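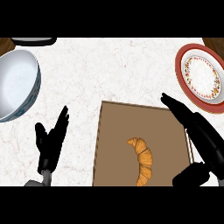 옅은 회색과 연갈색 결이 있는 흰 대리석 상판

회사 소개

베르키브스테드(Werkivstead)는 주방과 욕실, 상업 공간에 들어가는 석재 상판을 재단하고 시공하는 회사입니다. 본사와 공장은 트로크포트(Trorkport)에 있고, 리둘포트(Ridulport)에 전시장을 두고 있습니다. 현재 직원은 16명이며 실측, 도면, 가공, 시공, 사후 관리를 모두 직접 맡고 있습니다. 시공을 외주로 넘기지 않습니다.

시작

콜럼 막 수이브너(Colm Mac Suibhne) 대표는 원래 묘비와 건물 외벽용 석재를 다루던 사람입니다. 공장 한쪽에서 남는 판재로 이웃집 싱크대 상판을 만들어 준 것이 첫 주문이었습니다. 그 상판은 지금도 같은 집에서 쓰고 있고, 지난 점검 때 싱크볼 둘레의 실리콘만 새로 시공했습니다. 이후 주방 상판 문의가 외벽 일보다 많아지면서 회사의 방향을 바꾸었고, 이때 엔다 호건(Enda Horgan) 공장장이 합류했습니다. 호건 공장장은 절단과 연마 공정을 총괄하며, 신입 직원의 교육도 담당합니다.

초기에는 중고 브리지 톱 한 대로 모든 주문을 처리했습니다. 판 한 장을 자르는 데 오전이 다 가는 일도 있었습니다. 지금은 절단기 2대와 수동 연마 작업대를 함께 운영합니다. 모서리 마감과 이음매 부분은 여전히 손으로 합니다. 기계로 마감한 모서리와 손으로 마감한 모서리는 만져 보면 차이가 납니다.

다루는 자재

천연 대리석, 화강석, 규암, 엔지니어드 스톤을 취급합니다. 천연석은 판마다 색과 결이 다르므로 작은 샘플만 보고 결정하시는 것을 권하지 않습니다. 계약 전에 공장 야적장에서 실제 판재를 보시고, 어느 부분을 어디에 쓸지 함께 정합니다. 선택하신 판에는 성함을 적은 표를 붙여 따로 보관합니다.

대리석은 산에 약합니다. 레몬즙이나 식초, 와인이 닿은 채로 두면 광택이 죽은 자국이 남습니다. 발수 처리는 얼룩이 스며드는 속도를 늦추지만 산에 의한 자국까지 막지는 못합니다. 저희는 상담 때 이 점을 먼저 말씀드리고, 그래도 대리석을 원하시면 무광 마감을 함께 제안합니다. 조리를 많이 하는 댁에는 화강석이나 규암을 권하는 편입니다.

작업 순서

상담과 견적은 무료입니다. 하부장 설치가 끝난 뒤 현장에서 실측을 하고, 싱크볼과 수전, 쿡탑의 모델명을 확인해 도면을 만듭니다. 도면은 고객이 서명하신 뒤에만 공장으로 넘어갑니다. 서명 이후 설치까지 걸리는 기간은 영업일 기준 14일입니다. 12월에는 공장 설비 점검이 있어 일정이 더 길어질 수 있으니 미리 문의해 주십시오.

설치는 보통 하루에 끝납니다. 이음매가 생기는 경우에는 도면에 위치를 표시해 드립니다. 엘리베이터가 없는 건물이나 진입로가 좁은 현장은 실측 때 운반 경로를 따로 확인합니다. 기존 상판의 철거도 가능하며 폐기 비용은 견적서에 별도 항목으로 적습니다.

협력 업체

주방 가구는 반 다이크(Van Dijk)와 함께 일하는 경우가 많습니다. 두 회사가 같은 현장을 맡으면 하부장 수평을 맞추는 단계부터 저희 시공팀이 참여합니다. 다른 업체의 가구를 쓰시는 경우에도 시공 조건은 같습니다. 다만 하부장이 수평이 아니거나 보강이 부족하면 설치를 미루고 보완을 요청드릴 수 있습니다.

자투리 석재

재단 후 남은 판재는 크기별로 분류해 둡니다. 세면대 상판, 창턱, 작은 테이블 정도는 자투리로도 충분히 만들 수 있고 가격도 새 판재보다 낮습니다. 현재 야적장에는 76점이 등록되어 있으며 목록은 전시장에서 보실 수 있습니다. 아주 작은 조각은 지역 학교의 미술 수업에 보내고 있습니다.

사후 관리

시공상의 하자는 2년간 무상으로 수리합니다. 이음매 벌어짐, 싱크볼 접착 불량, 모서리 마감 불량이 여기에 해당합니다. 사용 중 생긴 흠집이나 얼룩은 유상이지만 사진을 보내 주시면 댁에서 해결할 수 있는 방법이 있는지 먼저 알려 드립니다. 청소는 중성세제를 푼 물과 부드러운 천이면 됩니다. 욕실용 산성 세제와 연마제가 든 크림은 쓰지 마십시오.

방문 안내

리둘포트 전시장은 오전 10시에 열고 오후 6시에 닫습니다. 예약 없이 오셔도 되지만 도면 상담은 예약하신 분부터 진행합니다. 트로크포트 공장 야적장은 안전 문제로 예약 방문만 받고 있으며, 바닥에 물기가 많으니 미끄럽지 않은 신발을 신고 오시기 바랍니다. 하부장 치수를 적은 메모나 가구 도면을 가져오시면 그 자리에서 대략적인 금액을 안내해 드립니다.

문의하기 | 전시장 예약 | 개인정보 처리방침 | © Werkivstead. All rights reserved. | 맨 위로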